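Skasel Commercial Rulings, version 2

README and data card

Skasel is a table of rulings in business-to-business lawsuits heard in the Fustham commercial court and, where there was an appeal, in the Odby appeals court. Each row is one ruling. A case with several rulings has several rows, joined by case_key. Version 2 holds 1637 rows.

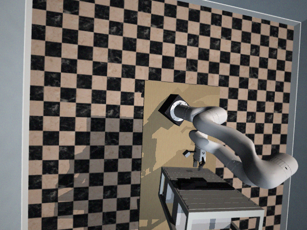 By the Dubey docket desk. Last revised in November.

What is in the package

rulings.csv: the main table, one row per ruling
parties.csv: one row per party per case, with business type
codes.txt: the meaning of every code used in the two tables
changes.txt: differences from version 1
LICENSE.txt

The files are UTF-8, comma separated, with a header row. Empty cells mean the information was not in the court file. The code NA is used only where a field does not apply, such as a damages amount in a case that asked only for an injunction. Please keep the two apart when you load the tables, as some spreadsheet programs merge them.

Main fields

case_key: our own case identifier, stable between versions
court: F for Fustham, O for Odby
claim_type: contract, lease, supply, trade secret, partnership, other
stage: motion to dismiss, summary judgment, trial, post-trial, appeal
outcome: granted, denied, granted in part, affirmed, reversed, remanded
amount_claimed: dollars, as stated in the complaint
amount_awarded: dollars, before interest and fees
fee_shift: yes, no, or blank 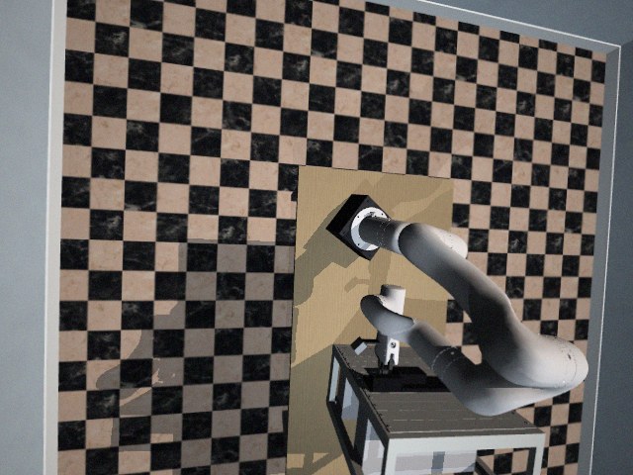

Robot arm over a table on a checkered floor (computer rendering).

How the rulings were coded

We worked from written orders. Rulings given only from the bench are left out unless a written order followed. Each ruling was read by 2 coders working apart. Where they disagreed on outcome or claim_type, the pair met and settled on a code, and the flag field was set to D. We kept those rows in the table. Most of the disagreements are about "granted in part," a label that courts use for very different results.

A ruling that covers several claims is coded by the claim with the largest dollar amount. If no amount is given, the first claim in the complaint is used. This rule favors contract claims and makes partnership claims look rarer than they are.

Known problems

Settled cases are thin. A case that settles before any written order does not appear at all, so the table should not be used to estimate how often businesses win disputes.

Sealed exhibits are missing from many trade secret files. The amount_claimed field is often blank in those rows.

Small landlords and small suppliers sometimes appear under a personal name. We replaced these with a party number in parties.csv. The link between number and name is not distributed.
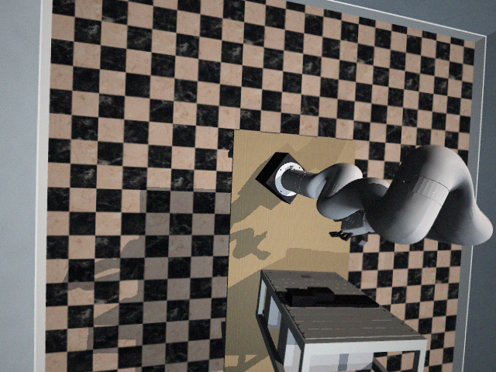
One user of version 1 wrote that reversed and remanded should never have been separate codes, since an appeals court can do both in the same order, and asked us to allow a second outcome. We agree with the complaint. Version 2 adds outcome_2, filled only when the order does two things. The old outcome field still carries the first result named in the order, so existing scripts will run unchanged.

Other changes from version 1

Lease disputes now have their own claim type. They were under contract before.
Interest was removed from amount_awarded wherever it could be separated.
Duplicate rows caused by amended orders were dropped. The latest order is kept.

Checking your copy

The script check.py reads both tables and prints row counts by court and stage. It also prints 20 sample rows, always the same ones, which should match the list at the end of changes.txt. If they differ, download the package again before reporting an error.

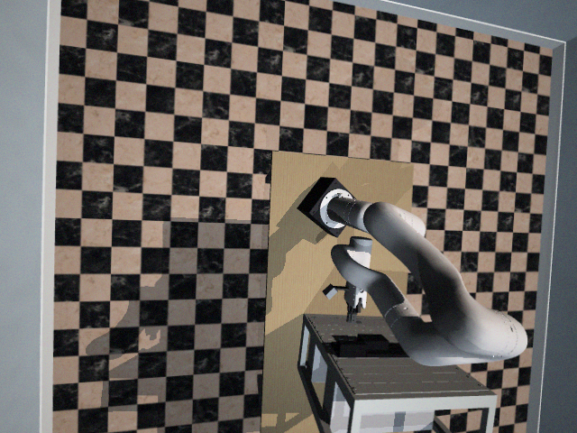
Checkered marble tiles with a beige panel in the middle (computer rendering).

Use and credit

The tables may be copied, changed and shared for any purpose, with credit to Skasel and the version number. The text of the court orders is not included and has to be requested from the clerk in Fustham or Odby. Corrections are welcome. Send the case_key, the field, and the page of the order that supports the change.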